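Review: Open Day at the Wulent Workshop in Hutdale

By Zamfira Pascu
June 23, 2026

I went to the open day of Wulent because I wanted to see the Gill gripper before our repair shop decides about buying one. We sort and mend used clothing, and most of the hours go into picking pieces from a pile and laying them flat. The brochure says that Gill can do the picking. I have read many brochures, so I took the train to Hutdale.

The visit cost 17 dollars, with coffee and a sandwich included. Visitors went in small groups, and my group was led by Anong Khunthong, who works on the fingers. She spoke slowly and clearly, and I was thankful for it. She did not hurry when someone asked the same thing for the second time.

First we saw the gripper by itself on a bench. We were allowed to open and close it with a small hand control. It moves smoothly and it is quieter than I expected. The grip force is set with a dial, and the numbers on the dial are too small. I wear glasses and I still had to bend down to read them. Tímea Szilágyi, who came from a laundry and stood next to me, had the same complaint.

Then came the cloth demonstration. There is a screen beside the robot that shows the view from the wrist, and for me it was the best part of the day. From the visitor line you mostly see the arm and its cables. On the screen you see where the fingertips are and how the cloth lies. 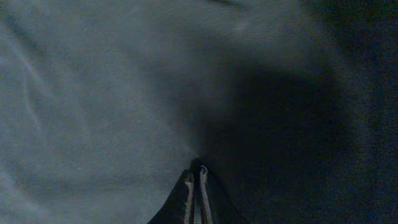
The fingers of the gripper against dark fabric, wrist view.

Dark fabric is a good test, and I was glad they did not choose only a bright towel. On the screen the black fingers are easy to see on the lighter side of the cloth, but on the dark side they almost disappear. I asked Anong if this is a problem for the software. She answered that it can be, and that a better lamp is planned. I would like to see this lamp before I pay for anything.

My second remark is about wear. The pale strips on the inner side of the fingers look ragged at the edges. A replacement set costs 80 dollars, and changing it needs one screwdriver. The price is fair if the strips last for a season. I did not receive a clear answer to how long they last, only that "it depends on the fabric." For a shop like ours this is an important number, and it should be printed in the brochure.

At another table there was Kidport, a teaching arm for schools, from the same firm. Faith Mohamedi showed it to the younger visitors and let them write short programs. It is simpler and slower, and the children did not want to leave it. I cannot judge it for work, but as a toy with a purpose I liked it very much.

Some practical points. The hall is a long walk from the station and the signs are poor. The printed guide had good drawings but no price list, so I had to ask at the desk. The gripper alone is 428 dollars, without the arm and without the wrist camera.

My opinion: the visit is worth the ticket if you are thinking about Gill and have your own questions ready. The gripper feels solid in the hand and the staff are patient. I take away one star for the small numbers on the dial and for the missing answer about the strips. Four stars of five.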